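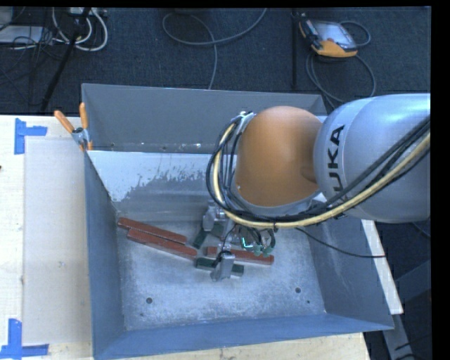

Wanted: people to stand next to a robot and be asked when it will take everybody's job

Open day helpers, November, Stirno workshop, Brurkley
Posted Jul 6, 2025

Once a year we unlock the doors at Stirno, put the good biscuits out and let the public in to watch a robot arm pick things out of a bin. Last November 229 people came. They were mostly polite. Several of them wanted to know if it could do ironing.

We need 9 helpers for this year's open day. You do not need to know anything about robots. Last year's most popular helper was a retired piano tuner, and the least popular was me.

What you would be doing

Demonstration hosts (four places). You stand by the picking bench and tell visitors what the arm is up to while it gets on with it. Each group stays ten minutes. The arm doesn't always get the block it went for, and when that happens you carry on talking. Anyone who has taught Year 8, called a bingo night or given a best man's speech will be fine.

Floor hosts (three places). You keep visitors on their side of the yellow rope, answer questions about the toilets and stop grandfathers from leaning on things.

Door and coats (two places). You greet, you tick names, you explain that the car park at Dultby Road is not ours and never has been.

Nobody but our own staff runs the robot or goes inside the rope. Please don't apply in the hope that we'll relent. Sekar Halim has heard every argument and is a patient man with a short list of answers.

What you get

A paid day at the Stirno casual rate, lunch, travel from anywhere on the 244 bus route, and a T-shirt in one of the two sizes we always have left over. There is a paid training evening the week before, run by Mwende Ogola, who will show you the demonstration from start to finish and then make you explain it back to her. It is less frightening than it sounds, though not by much.

You should be

18 or over, able to stand for a couple of hours at a stretch (there are stools for those who would rather not, just tell us), and happy to say "I don't know, I'll ask" many times before lunch. Welsh, Thai or Swahili would be handy, as we have school parties and families booked in who would enjoy it. Closed shoes, please. Long hair tied back. No lanyards of your own, however nice.

How to apply

Send a few lines to Gwawr Griffiths at the Stirno front desk, saying which job you'd like and explaining something you know well to someone who doesn't. Bread, offside, your mother's filing system, anything. Keep it under 191 words, the length of the script we give to hosts. CVs will be accepted and probably not read.

We'll reply to everyone by the end of the summer. If you helped last year you still need to apply, Adhiambo.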